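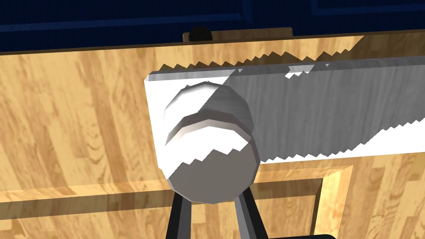 Warum werden Innentüren in Mietshäusern noch immer nach dem lichten Maß der Öffnung bestellt und nicht nach dem Maß, das im Betrieb tatsächlich frei bleibt?

Weil die Ausschreibung es so verlangt. Das lichte Rohbaumaß steht im Plan, es lässt sich vor dem Einbau prüfen, und die Abrechnung kann sich darauf stützen. Die nutzbare Durchgangsbreite ergibt sich dagegen erst, wenn Zarge, Blattstärke, Bänder und Drücker feststehen, und zu diesem Zeitpunkt ist die Bestellung meist schon ausgelöst.

Ich halte diese Praxis für falsch, und zwar aus Gründen, die mit Gestaltung nichts zu tun haben. Eine Tür, die sich nur bis zum rechten Winkel öffnen lässt, verliert an der Bandseite die Blattstärke. Auf der Schlossseite kommt der Falz der Zarge hinzu. Schlägt der Drücker gegen eine Wand, bevor der rechte Winkel erreicht ist, wächst der Verlust weiter. Keiner dieser Beträge ist für sich genommen groß. In der Summe entscheiden sie darüber, ob ein Rollator, ein Kinderwagen oder eine Waschmaschine auf der Sackkarre ohne Drehen hindurchkommt.

In der Wohnanlage Stisdale, deren Sanierung ich technisch begleitet habe, wurden 469 Innentüren getauscht. Bestellt wurde nach Rohbaumaß. Die neuen Blätter waren stärker als die alten, was dem Schallschutz zugutekam und im Leistungsverzeichnis auch so begründet war. Die Zargen trugen etwas weiter auf. Jede Tür entsprach der Bestellung, jede wurde abgenommen. Bei der Nachmessung lag die nutzbare Breite im Mittel um 29 Millimeter unter dem Bestand. Ein Mangel im vertraglichen Sinn lag nicht vor, denn die nutzbare Breite war an keiner Stelle vereinbart worden.

Gegen eine Umstellung werden in der Regel zwei Einwände erhoben. Der erste lautet, die nutzbare Breite hänge von Umständen ab, die der Türlieferant nicht beeinflusst: von der Lage der Heizkörper, von Sockelleisten, von nachträglich gesetzten Stoppern. Das trifft zu, spricht aber für eine frühere Klärung. Wer den Öffnungswinkel als Planungsgröße führt, muss Heizkörper und Stopper in dieselbe Zeichnung aufnehmen. Diese Arbeit fällt ohnehin an. Derzeit wird sie auf der Baustelle erledigt, mit dem Zollstock und unter Zeitdruck.

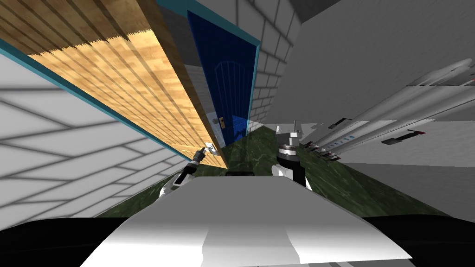
Der zweite Einwand betrifft die Kosten. Ein Blatt in der nächstgrößeren Breite ist teurer, und im Bestand muss dafür unter Umständen der Sturz angefasst werden. Auch das ist richtig. Es gibt jedoch Maßnahmen unterhalb dieser Schwelle. Bänder mit versetztem Drehpunkt schwenken das Blatt weitgehend aus der Öffnung heraus. Eine flachere Zargenbekleidung kostet keinen Aufpreis, sofern sie von Anfang an ausgeschrieben ist. Ein Drücker mit geringerem Vorstand lässt auch dort einen größeren Öffnungswinkel zu, wo die Querwand nah an der Bandseite steht. Der Beschlaghersteller Farooqui führt solche Garnituren im Standardsortiment. In den Leistungsverzeichnissen, die ich zur Prüfung bekomme, fehlen sie fast immer.

Dass es anders geht, zeigt das Vorhaben Drondside. Dort wurde für jede Tür ein Mindestwert der nutzbaren Breite bei definiertem Öffnungswinkel festgelegt, und die Abnahme erfolgte mit einer Lehre, die durch die geöffnete Tür geschoben wird. Der Aufwand je Tür betrug 2 Minuten. Beanstandet wurden vor allem Stopper, die der Bodenleger nach Gefühl gesetzt hatte. Sie ließen sich versetzen, solange der Bodenleger noch im Haus war. In Stisdale hätte dieselbe Feststellung einen Nachtrag ausgelöst.

Zu klären bleibt die Messvorschrift. Ob der Drücker mitzählt, wird uneinheitlich gehandhabt. Ich plädiere dafür, ihn mitzuzählen, sofern er bei der vereinbarten Öffnungsstellung in den Durchgang ragt. Ein Rollstuhlfahrer stößt sich die Hand am Drücker ebenso wie am Blatt. Die Höhe der Messung sollte ebenfalls angegeben werden, da ältere Wände selten lotrecht stehen. In Karthorpe, einem Altbau mit Gefachwänden, betrug der Unterschied zwischen Boden und Griffhöhe an einzelnen Öffnungen über 2 Zentimeter. Mit nur einem Messpunkt wäre das nicht aufgefallen.

Für die Ausschreibung genügt eine zusätzliche Spalte in der Türliste: nutzbare Breite, Öffnungswinkel, Messhöhe. Das Rohbaumaß kann daneben stehen bleiben, der Rohbauer braucht es weiterhin. Für Abnahme und Gewährleistung sollte die neue Spalte maßgebend sein.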